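A planner should be allowed to say it has no plan

I have maintained the grasp planner for the arms at Bisalent for long enough to have an opinion about it, and my opinion is that it says yes too often. You give it a view from the wrist, it gives you back a grasp. It will give you one for a tape roll, for a crumpled bag, and for a shadow at the edge of a carton. It has a score attached, and the score is nearly always good enough to pass.

Most of the planners I have used work this way. The interface asks for a grasp, so the code returns a grasp. If the best candidate is poor, it still comes first in the list, and whatever sits above it in the stack takes the first item. The people who wrote the layer above assumed the people below had checked. I know this because I wrote some of both.

In September we changed ours. The call now returns either a grasp or a refusal, and the refusal carries a reason code. There are 11 codes. They include things like "no target in reach," "target touches a rim," "depth missing on one side," and "object belongs to another work area." It took nine working days to make the change and a good deal longer to get people to like it.

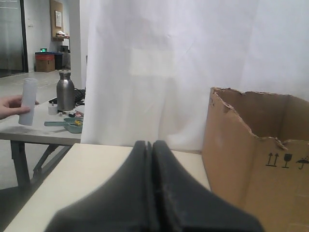

Manipulation Software Group, Bisalent

The wrist view is a fair test of the last of those codes. The gripper is closed over a bare patch of its own table. The steel bottle and the white cylinder are on a different table past the curtain, and a person has a hand around the cylinder. To a detector trained on household objects, a steel bottle is a very good find. It is a clean shape with a narrow neck, and the old code would have ranked it first. The right output for a view like this is a refusal. The planner should return "object belongs to another work area" and the arm should stay where it is.

The torn cardboard box at the right is a harder case. A ragged edge gives bad depth readings, and a bad depth reading along a thin wall looks a lot like something you could pinch. The old planner liked box rims. Hideaki Kubo, who runs the cell software at Huvgate, told me his planner likes them too, and that his team deals with it by masking out anything brown. I don't think that is a fix. Sooner or later somebody will want the arm to pick up something brown.

The usual argument against refusals is throughput. If the planner can decline, it will decline, and the arm will sit still. That did happen. We replayed 100 recorded views through the new version before turning it on, and it refused 11 that the old version would have tried. Ayane Yokoyama went through all the refusals by hand. She agreed with nine. The other two were ordinary grasps that we turned down because the reach limit was set too tight, and we loosened it the same afternoon.

I think that is a good trade. A refused grasp costs a second and leaves a line in the log that says why. A bad grasp costs a recovery move, sometimes a person walking over, and the log says only that the fingers closed. When I read back through the old logs I can find the failures, but I can't tell which ones the planner had doubts about. It had no way to write that down.

The second argument is that the score already does this job, and you only need to raise the threshold. We tried that first. The trouble is that one number has to cover too many questions. A bottle on the wrong table can have an excellent score as a grasp. Nothing is wrong with the fingers, the width or the approach. What is wrong is a fact about the room, and you can't get at that by moving a threshold from one value to another.

It does mean more work for the layer above. Our task code, which we call Ishida, used to have one branch after the planner call. Now it has to decide what to do with each code: look again from another angle, skip the item, or stop and ask. Some of those branches are dull to write and we still haven't finished two of them. For the moment they stop and ask, and the operators have complained, with good reason.

I would still like to see the tools we all share move this way. Komow, the library we build on, returns a list, and an empty list counts as an error. I have sent a patch that lets it be a normal answer with a reason. The reply was that it would break existing users. It would, and I think those users have code that needs a look anyway. The patch is still open, and we are carrying our own copy until it gets merged or closed.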